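Corside Releases Hand-Held Demonstration Kit for Teaching Two-Handed Table Tasks

3/31/22 – Corside has released Wurnard, a pair of hand-held grippers with recording software for teaching manipulation tasks to robot arms. An operator holds one gripper in each hand and performs the task at normal working height. Finger opening and gripper position are recorded together and converted to arm trajectories by the company's Clovia software. No robot is needed at the recording site.

The first task set covers table clearing. Bowls, saucers, spoons and chopsticks are handled with a serving tray on a cloth-covered or bare table. Chopsticks were included at the request of pilot users, who reported that thin, smooth objects accounted for most of their failed grasps. 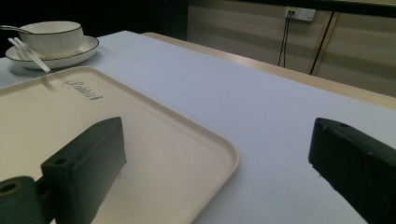
View from one of the hand-held grippers, with tray, bowl and chopsticks on the table.

"A joystick operator tends to stop and correct before every grasp," said Natália Hubáček, product lead for Wurnard. "With the fingers in the hand, the approach and the close are one motion, and that motion is what we want in the data."

During the pilot, 5 operators recorded demonstrations after 15 minutes of instruction each. Of the 76 demonstrations submitted for the tray task, 39 passed review on first submission. Most rejections were for fast wrist rotation, which degrades position tracking. The release version sounds a tone when the rotation limit is exceeded, so the operator can restart at once.

Customers who already use remote control can keep their existing recordings. Clovia reads joystick and leader-arm logs and places them on the same time base as hand-held data. Corside recommends remote control for tasks where contact force at the arm must be recorded directly, such as inserting connectors. 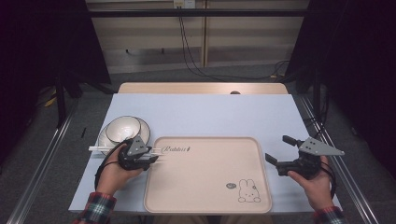 Does the operator have to use both grippers for every task?
Single-gripper recording is supported. The unused side is switched off in Clovia before the session starts, and the resulting file can be run on a one-arm cell.

Wurnard is available to order now, with first deliveries in May. Integration for arm cells is handled by Jireš. Technical inquiries should be directed to Eduard Ďurica, and media inquiries to Oriana Montecinos, at Corside.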